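Home | Interviews | Workspaces | Archive | Contact

Paper has its own address: a talk with Theano Dimitriou

3/22/23

When I arrive to the office of Theano Dimitriou in Lalusside, she is on the phone with a client who can not find a warranty. "Second shelf, household, look behind the tab for kitchen," she says to him. He finds it while she is still on the line. She puts down the phone and offers me coffee.

Dimitriou arranges paper for other people. Her clients are small firms, two dentists, a music school, and some families who inherited a house with all the papers inside. She began in the accounts department of Murdale, a company that sold flooring, where she stayed eleven years.

"In Murdale we had 179 folders and one person who knew the system," she tells me. "Then this person went on vacation in August and we could not pay an invoice for three weeks. I was young and I was angry, so I learned the system. Then I threw it away and made a new one."

The new system had 51 folders. She is still a little proud of it, although she would make it differently today. At that time she sorted everything by the name of the supplier, and now she sorts first by the question that a person will ask. A tenant does not remember who repaired the boiler, but he remembers that it was the boiler.

I ask her how a first visit goes. She asks the client to touch nothing before she comes, and most of them do not obey. "They clean because they are ashamed. Then I have to ask them where everything was before, and this is a pity. The pile next to the bed tells me what the person really uses."

The biggest job until now was for the Kalogeropoulos family, who had a printing shop and kept every order since the beginning. She measured the shelves before she accepted: 50 meters. It took her the whole winter. Half of it went to the shredder, some of it the grandson wanted to keep for the beautiful letterheads, and the rest stands today in one dry room.

"The grandson called me after to say he reads them in the evening," she says. "I did not expect that. I thought he would never open the door again."

We speak also about money. She charges by the day and she does not sell furniture. For one client, the Arnau music school, she found that they had spent 1,100 on plastic trays in one year. The trays were full of other trays.

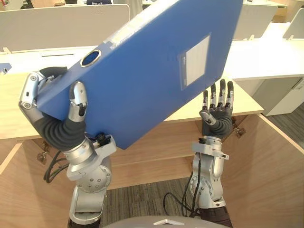
File boxes are the thing she can discuss the longest, and I let her. She does not like the open magazine holders because the dust comes in from the top, and she does not like thin cardboard for papers that are handled every week. For these she prefers a thick box with a solid color, like the blue one, with a round finger hole in the spine. "The hole must have a ring," she says. "Without a ring the edge becomes soft and then it tears. People pull very hard when they are late." The label window she considers even more important, and she wants the card behind a clear sleeve so that it can be changed. She writes the card in pencil for the first month. If the family still uses the same word after this month, she writes it again in ink.

Color she uses very little. One color for the papers of the house, another for the papers of the work, and this is enough for most people. She once had a client with nine colors and a paper on the wall to explain them – the paper on the wall was lost.

Does she keep her own papers in order? She laughs and opens the lower drawer of her desk. There are receipts, a bicycle key, a letter from the bank that is not opened.

"This one I do on the last day of the month," she says. "My mother had a drawer like this also, and she always knew what was in it."

Before I go she asks what I do with my own notes from interviews. I say that they are in a bag. She wants to know which bag.

Related articles
The repair table of a piano tuner
Shelves for a narrow hallway
How long to keep a utility bill
A visit to a small bookbinder

We use cookies to remember your settings. By continuing to read you accept our cookie policy. Accept | Settings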